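Une après-midi chez Grestholm, ou comment j'ai regardé des boîtes de conserve pendant deux heures

Publié le 23 juin 2021

Bon, je vous préviens, c'est un billet long, et il y sera beaucoup question de petits pois.

Vous savez que je ne rate jamais une journée portes ouvertes (l'usine de brosses, la station d'épuration, le dépôt de tramways, j'ai tout fait). Alors quand ma belle-sœur m'a transféré l'annonce du laboratoire de robotique Grestholm, j'ai répondu oui avant même d'avoir lu l'adresse. Grave erreur, l'adresse : c'est tout au bout de la zone Wadenwood, et le bus 29 vous dépose devant une jardinerie, de l'autre côté de la quatre-voies. J'ai marché, j'ai pesté, j'ai traversé un rond-point d'une manière que je ne recommande à personne, et je suis arrivée rouge comme une pivoine à l'accueil où l'on m'a donné un badge avec le numéro 338. Je l'ai gardé, il est sur le frigo.

On nous fait entrer par petits groupes de huit. Le nôtre : un couple de retraités très pointus (lui a posé une question sur les réducteurs, j'ai hoché la tête), deux étudiantes, un papa avec ses deux garçons, et moi. Notre guide s'appelait Fredy Grajales, un grand monsieur à la voix douce qui parle des machines comme d'autres parlent de leurs chevaux. Il nous a tout de suite demandé de rester derrière la ligne jaune et de ne pas crier si quelque chose tombait. Évidemment, le plus petit des garçons n'a plus eu qu'un espoir, que quelque chose tombe !

Le hall est immense, très haut, éclairé comme un supermarché, avec de gros conduits argentés qui filent au plafond. Je m'attendais à de la science-fiction et je suis tombée sur des boîtes de légumes et une plante verte. Le programme du jour, baptisé Quintero, s'intéresse au rangement : prendre une conserve sur une table, la poser sur une petite étagère, recommencer. Dit comme ça, on se dit que mon neveu de quatre ans le fait très bien (enfin, quand il veut).

Sauf qu'une conserve, c'est lisse, c'est rond, ça roule, et une étagère en métal fin avec un montant à gauche et un montant à droite, c'est une invitation à se cogner. Fredy nous a expliqué que la difficulté n'est pas tellement de saisir la boîte. Le plus délicat, selon lui, c'est de la lâcher : il faut ouvrir les doigts juste assez pour qu'elle reste debout, puis ressortir sans accrocher la voisine. J'ai repensé à tous les verres que j'ai renversés en retirant ma main d'un placard et je me suis sentie solidaire.

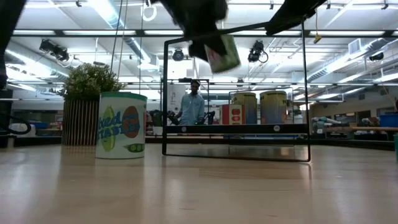
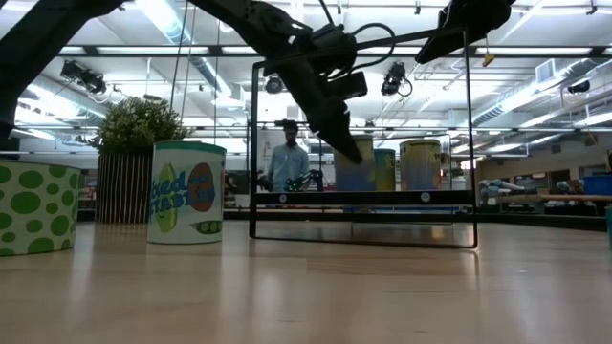
La table de démonstration, avec la petite étagère noire, la plante et les conserves.

Sur la première photo, la pince est floue et je n'y peux rien, elle passait avec une petite boîte verte et blanche entre les doigts. J'aime beaucoup la deuxième, avec les trois boîtes à l'étage et le bout de la pince glissé entre les barres, tout pointu, presque délicat. On dirait ma grand-mère qui remet un bibelot en place.

Ce qui m'a surprise, c'est le rythme. Dans ma tête, un robot, ça fonce. Là, il y a des moments rapides, et puis des hésitations, une approche, un arrêt, une reprise. Les étudiantes chuchotaient « vas-y, vas-y » et je vous jure qu'au bout de cinq minutes tout le groupe retenait son souffle pour une boîte de macédoine. Le monsieur aux réducteurs aussi, je l'ai vu !

J'ai posé ma question (j'en pose toujours une, sinon j'ai l'impression d'avoir volé ma place) : pourquoi des vraies conserves et pas des cubes en plastique ? Fredy m'a répondu que les cubes, ils en avaient usé des caisses entières au début, et que tout marchait à merveille jusqu'au jour où ils avaient fait les courses. Les étiquettes brillent, les formats changent, et la table vernie renvoie des reflets qui embrouillent la vision. Depuis, ils gardent des produits d'épicerie dans le hall et ils les changent de place sans arrêt. La plante, elle, gêne exprès. C'est son métier. Elle s'appelle Tonside, du nom du premier logiciel de l'équipe, qui plantait tout le temps lui aussi. (Il a attendu qu'on rie. On a ri.)

Ensuite, passage par un couloir où un certain Anselmo Cusi, thésard de son état, tenait un stand avec des doigts de pince démontés qu'on avait le droit de toucher. Le bout est plus souple que je ne pensais, avec une texture de semelle de basket. Il avait aussi affiché son cahier d'essais, une feuille par semaine, et la dernière s'arrêtait au numéro 685. Six cent quatre-vingt-cinq essais ! Moi je change de recette quand le gâteau retombe deux fois. Je lui ai demandé s'il mangeait les conserves à la fin, il a rougi et il m'a dit que les cabossées finissaient en salade le midi.

Petit bémol quand même : la salle de projection était étouffante, le film durait trop longtemps et le son grésillait. Le papa est sorti avec ses garçons au milieu et je les ai suivis lâchement. On s'est retrouvés au buffet, où il restait du quatre-quarts et du jus de pomme tiède. Le petit était déçu, rien n'était tombé. Son frère soutenait qu'il avait vu une boîte bouger « un tout petit peu, sur le côté », et ils se disputaient encore à ce sujet sur le parking.

Si vous voulez y aller, il faut s'inscrire à l'avance, c'est gratuit, et prenez des chaussures plates vu qu'on reste debout presque tout le temps. Ils comptent rouvrir à l'automne avec un autre atelier, sur le pliage du linge cette fois. Je me suis déjà mise sur la liste, et j'ai inscrit mon mari sans lui demander son avis, il a des progrès à faire sur les draps-housses.

Pour le retour, ne faites pas comme moi : l'arrêt du 29 vers le centre n'est pas en face de celui de l'aller, il est derrière la jardinerie, à côté des bacs à compost. J'ai raté deux bus avant de comprendre, et je suis rentrée avec un pied de basilic et trois godets de soucis.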